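How do you keep a shared white desk looking clean?

Posted by Wiltden61 in Home Office & Studio

I just moved into a shared workroom in Arelport and I love it! Brick walls, tall ceiling, and white desks all along one side. We eat and make tea in there too, so by 4 pm every desktop has cups, crumbs and rings on it. I wipe and wipe and there are still gray smudges. What do you use, and where do you put everything?
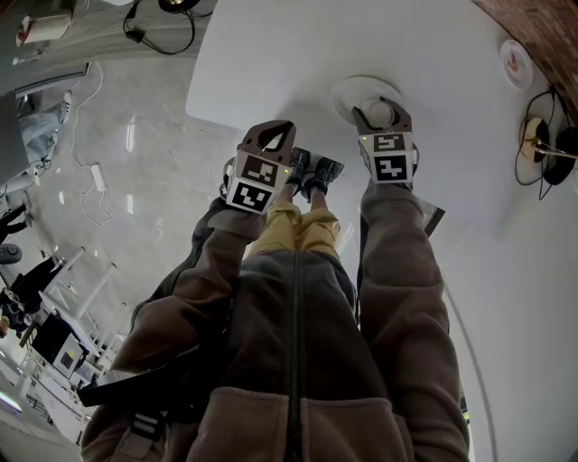

White tabletops show every sleeve mark and every drip, so I completely get it! We have the same thing going on and I've become a bit of a fan of the two-cloth method. One damp cloth with a drop of dish soap, one dry cloth right behind it. Lift things up before you wipe. A flat round piece like that white one is so easy to miss on a white top, and I've wiped neatly around a saucer more than once (there's a ring under it every time). For gray smudges, try baking soda and water on a soft cloth, very light pressure, and test a corner first. Mine came up beautifully in June after a whole winter of tea.

As for where it all goes, give the drinks one spot and the lamps another. I keep my lamp at the back against the wall and it frees up so much room! Cups go on a tray, and the tray goes to the sink at 6.

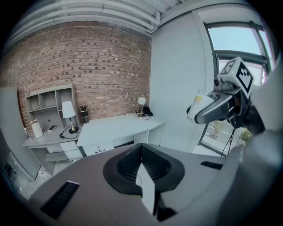

Eshun92 doesn't agree about the tray, and says it only turns into a place where old cups pile up. Better to have a small bin right by the desk for the throwaway ones and let people keep one mug each. Also skip the baking soda if the top is glossy, it can dull it. Soap is enough.

OK, fair point on glossy tops! I still love my tray, but a bin next to it is a great idea and I'm stealing it.

One more thing that made a huge difference for us was moving the kettle. It used to sit in the middle and the steam and drips got everywhere.
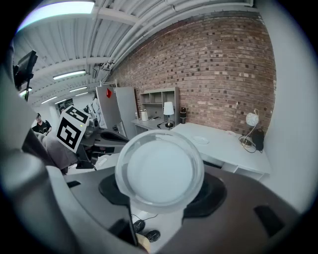

Now it lives at the very end, and I slip a folded towel under it when it boils, and the rest of the desk stays dry enough to put paper down. Wring the towel out at night or it starts to smell.

Posted by Prusico

just use a tablecloth

Posted by Arel293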